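Ticket 2186
Product: Nevorik online store, checkout
Opened by: Wulan Govindasamy
Assigned to: Tirta Tarigan
Status: Pending customer

Reported: Discount code for orders over $300 is rejected at checkout. Message reads "Code not valid for this cart." Same result in 2 browsers.

Tirta: Code is active and has no expiration date. Please send the order number and a list of what was in the cart.

Wulan: Order 1158. Mostly bath toys and sand toys, plus one gift card.

Tirta: Gift cards don't count toward the minimum. I removed the card from a test cart and still got the error. Cleared the price cache, no change.

Tirta: Found a second problem. The fishing set has no category, so the discount rule skips it. Need to know which listing it belongs under before I edit the record.
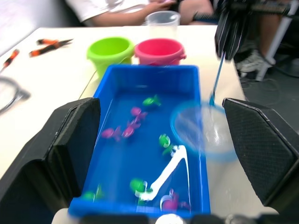
Wulan: The old listing was deleted when we moved the catalog over, so there is nothing to copy the category from. Please put it under Water Play. The fish are green and pink and the tray is the blue one, so use the color names Green/Pink and Blue in the record.

Tirta: Category and colors saved. Code now goes through on the test cart without the gift card. Please retry on your side and reply here.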